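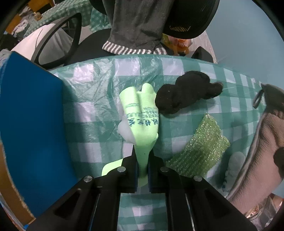 Ticket 594: Label printer drops jobs after idle, packing bench 2

Status: Resolved
Priority: Medium
Opened by: Leidy Correa
Assigned to: Fares Hattar
Category: Printing / Network
Site: Rengifo, ground floor

Problem as reported

The label printer at packing bench 2 stops printing after the lunch break. Jobs leave the Keter stock application, show as "sent" and never come out. The printer's light stays green. Turning the printer off and on clears it, but the jobs sent in the meantime are lost and have to be sent again by hand. Bench 1 has the same model and does not do this. Work glove bundles, aprons and sleeve covers all go through bench 2, so the missing labels hold up the whole small-items line.

Environment

Printer: thermal label printer, wired network, fixed address
Print server: Likau, virtual machine, shared with the office printers
Application: Keter stock, desktop client
Label template: small-items, two-line with barcode
Switch: ground floor cabinet, port 6

Log

Fares Hattar, 9:15 a.m.
Checked the queue on Likau. Seventeen jobs marked as printed, none in error. The server believes the printer took them. Asked Leidy for the stock codes of the missing labels so they can be matched to job numbers.

Leidy Correa, 9:40 a.m.
Codes sent by mail. All of them are from after 1 p.m. yesterday. The ones from before lunch are fine. I also tried a different roll of labels in case it was the gap sensor. No change.

Fares Hattar, 10:05 a.m.
Matched. Every missing label has a job on the server with a normal completion entry. Printed the configuration page from the printer's own menu. Firmware is the same as bench 1. Network settings are the same except for the address. Sleep timer is off on both.

Fares Hattar, 11:20 a.m.
Replaced the patch cable at the bench. Left a ping running against the printer from Likau over lunch.

Fares Hattar, 1:30 p.m.
Ping shows no loss and no change in response time through the whole break. Sent a test page from the server. It did not print. The printer answers on the network and still does not print, so the cable and the sleep timer are both ruled out. Old cable put back in the drawer, it tested good.

Marisol Yupanqui, 2:10 p.m.
Please check whether anything else is answering on that address. We had a duplicate in the office last January and it looked a lot like this.

Fares Hattar, 2:45 p.m.
Shut the printer down and pinged its address. Still got a reply. Hardware address in the table on Likau does not match the one on the printer's configuration page. There is a second device on the same address.

Fares Hattar, 3:20 p.m.
Traced the second hardware address through the switch. It is on the uplink to the mezzanine. Jana, do you have anything new up there?

Jana Fröhlich, 3:50 p.m.
Yes. The Sirnent time clock was moved up from the old entrance. It was set by hand to .217 by the installer. I have the sheet here.

Fares Hattar, 4:05 p.m.
.217 is the address of the bench 2 printer. The clock goes quiet when it is not in use and wakes when people clock back in after lunch. At that point it announces itself and the server switches over to it. The clock accepts the connection on the print port and discards whatever it gets, which explains the completion entries. Power cycling the printer makes it announce itself in turn, and the server switches back.

Sheyla Grajales, 4:15 p.m.
The clock can be changed from its admin page, but it needs to be registered again with payroll afterwards. Please do not change it before the end of the shift or we lose the clock-outs.

Fares Hattar, 4:20 p.m.
Understood. Temporary measure: static entry on Likau tying .217 to the printer's hardware address. The clock's own traffic does not pass through Likau. Test page printed. Leidy can resend the missing labels now.

Leidy Correa, 4:35 p.m.
Resent, all came out. One printed twice, I threw the spare away.

Sheyla Grajales, 6:10 p.m.
Clock moved to .200 and registered with payroll. Test punch received.

Fares Hattar, next morning, 8:30 a.m.
Removed the static entry on Likau. Shut the printer down again and pinged .217: no reply. Turned it back on, test page printed, hardware address correct in the table. Leaving the ticket open until after lunch.

Leidy Correa, 1:55 p.m.
Printed normally after the break. Nothing missing.

Cause

Duplicate network address. The time clock was given an address already assigned to the bench 2 printer. The address was not reserved in the address list, so the installer's check against the list found it free.

Fix

1. Time clock changed to .200.
2. Both bench printers entered as reserved in the address list.
3. Print port check on Likau changed to ask for printer status before a job is marked complete. A device that does not return a status now puts the job in error and holds it in the queue.

Follow-up

Marisol to compare the address list with the switch tables for the ground floor and mezzanine. Separate ticket to be opened.
Jana to send installer sheets to IT before any device with a hand-set address is plugged in.
Office printers on Likau still use the old port check. Two of them do not report status in a form the server reads, so the change was left off for those queues.

Closed by: Fares Hattar, 2:20 p.m.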